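Éloge de l'exemple raté

01/03/2021
par Lukian Harasym

Depuis deux ans je passe mes journées à guider des bras de robot pour leur donner des exemples. On me demande souvent si ce travail va bientôt disparaître. Je réponds que je ne sais pas, et que la question m'intéresse moins qu'une autre : qu'est-ce qu'un bon exemple ?

Chez Wirnitel, où j'ai commencé, la réponse était simple. Un bon exemple était un geste propre, rapide, sans hésitation. Les autres, on les effaçait le soir même. À la fin de mon premier projet il nous restait 3 943 démonstrations, toutes élégantes, et le système appris sur elles ne supportait pas la moindre surprise. Si l'objet glissait de quelques centimètres, le bras continuait son mouvement dans le vide, avec une assurance que je trouvais presque triste.

Il n'avait jamais vu quelqu'un se tromper et recommencer. Nous lui avions caché cela, par goût de l'ordre je pense, et aussi par un peu de vanité. Il n'est pas agréable de garder la trace de sa propre maladresse.

Ma collègue Chie Hoshino défend l'opinion contraire à la mienne, et je dois la présenter avec justice. Selon elle, un débutant qui hésite enseigne l'hésitation. La machine ne distingue pas l'erreur de sa correction, elle imite tout, y compris la seconde où l'opérateur se gratte le nez. Elle a raison sur ce point. J'ai vu des gestes inutiles revenir, des semaines plus tard, dans les mouvements du robot, comme un accent que l'on attrape sans le vouloir.

Mais je crois que l'on peut trier sans effacer. Dans le projet Stula, nous notons maintenant chaque reprise : l'endroit où la prise échoue, l'endroit où elle est retrouvée. C'est lent. Lundi dernier, j'ai enregistré 19 essais dans la journée, et Otis Dvorak, qui tient les comptes, n'était pas content. Je le comprends – un chiffre si petit se défend mal dans une réunion.

Les lacets sont pour moi la meilleure école de patience. Un lacet n'a pas de forme à lui. Il tombe chaque fois d'une autre manière, et la main qui tient la chaussure compte autant que celle qui cherche le bout.
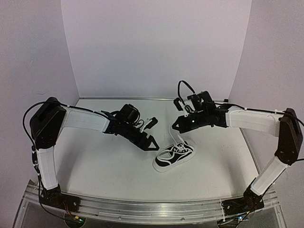

Deux bras, une basket noir et blanc, un lacet détaché.

Devant une tâche pareille, l'idée du geste parfait perd beaucoup de son sens. Je préfère montrer plusieurs façons honnêtes d'y arriver, avec leurs détours, et payer des personnes différentes pour le faire, des gauchers, des lents, des nerveux. Cela coûte plus cher et les courbes montent moins vite. Je voudrais que l'on accepte ce prix avant d'acheter encore des machines, et que l'on demande leur avis à ceux qui tiennent les commandes toute la journée.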